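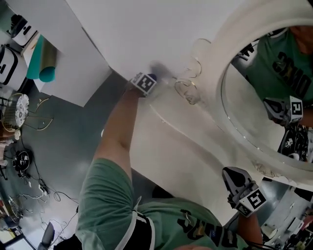

Vanlow Audio Check review: a tool for leaked recordings

Our newsroom gets sent a lot of audio during campaign season. Most of it arrives as a forwarded voice note, with a claim that a minister or a party official can be heard saying something he shouldn't have said. Vanlow Audio Check is sold as a way to sort through these files before anyone writes a story. I used it from November until the end of the primaries.

Setup

You upload a file, and the program marks places where the sound may have been cut or joined. It also makes a transcript and gives the recording a score out of 100. A high score means few signs of editing. It says nothing about who is speaking, and Vanlow is clear on that in the help pages.

How it did

I ran 31 clips through it. Our sound editor had already gone over 14 of them by ear, and those were the ones I cared about most. The program agreed with him on all but two. One was a speech recorded off a radio, which it marked as edited in nine places. The other was a spliced phone call it passed with a score of 80.

Transcripts are good for clear English and poor for anything else. In one party meeting, where members switched between two languages, whole answers were missing. For a story about what a politician said about an ethnic group or a rival region, that is a serious gap. We had those parts translated by hand.

Compared with Toretti

We used Toretti before this. It is slower and the menus are a mess, but it lets you export the marked-up file with your notes – useful when a party's lawyer calls. Vanlow only exports a PDF.

Price and support

The newsroom plan is billed yearly and covers five users. Support answered my two emails by the next morning. The refund terms are hard to find, so ask before you pay.

Verdict

Good for a first pass on a busy day. I would not print a quote on the strength of its score, and a call to the person on the tape still comes first. We renewed for one year and kept Toretti on one machine.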